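Witotell — Preguntas y respuestas — Casa y reparaciones

¿Cómo quito el olor a humedad de un armario empotrado?

Hola a todos, a ver si alguien me echa un cable. Nos mudamos en junio a un piso bajo y el armario del dormitorio huele a cerrado que tira para atrás. He pasado un trapo con vinagre, he dejado las puertas abiertas el fin de semana entero y nada, al día siguiente otra vez. La ropa de invierno ya la he lavado 2 veces (¡dos!) y sigue oliendo. No veo manchas negras por ningún lado, pero la pared del fondo da a la calle. ¿Es moho aunque no se vea? ¿Llamo al casero o me espero?

3 respuestas

Respuesta 1
Bicarbonato en un cuenco y listo. A mi madre le funciona.

Respuesta 2 (la más votada)
A mí me pasó lo mismo en mi anterior piso y el bicarbonato se quedó cortísimo, te lo digo ya. Si la pared da a la calle, lo más probable es que haya condensación. Vacía el armario del todo y separa el fondo si es un tablero suelto: en el mío el moho estaba detrás, y por delante no se notaba nada. Luego compra un higrómetro, que son baratos (el mío es un Rummont y va bien), y déjalo dentro con las puertas cerradas toda la noche. Si por la mañana pasa de 65 % tienes un problema de humedad de verdad, y ahí sí llamaría al casero, por escrito y con fotos.

Mientras tanto, un deshumidificador pequeño. Yo tuve un Shek enchufado 18 días en el dormitorio y vaciaba el depósito cada mañana — daba un poco de asco, pero el olor se fue. Y no pegues la ropa al fondo, deja tres dedos para que corra el aire.

Respuesta 3
De acuerdo con lo de arriba, solo añado que no pintes encima hasta que esté seco. Yo pinté con prisas con una antimoho de Ultero y a los 3 meses se había levantado media pared, así que tocó rascar y empezar otra vez. Ah, y las bolsas de cristales esas que cogen agua sirven para un cajón, para un armario grande se quedan en nada.

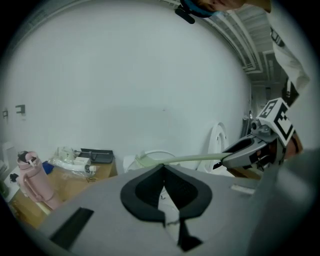

Y lo de la ropa: tiéndela al sol una tarde entera antes de volver a lavarla, que a mí los abrigos se me arreglaron así. Ya nos contarás qué marca el higrómetro.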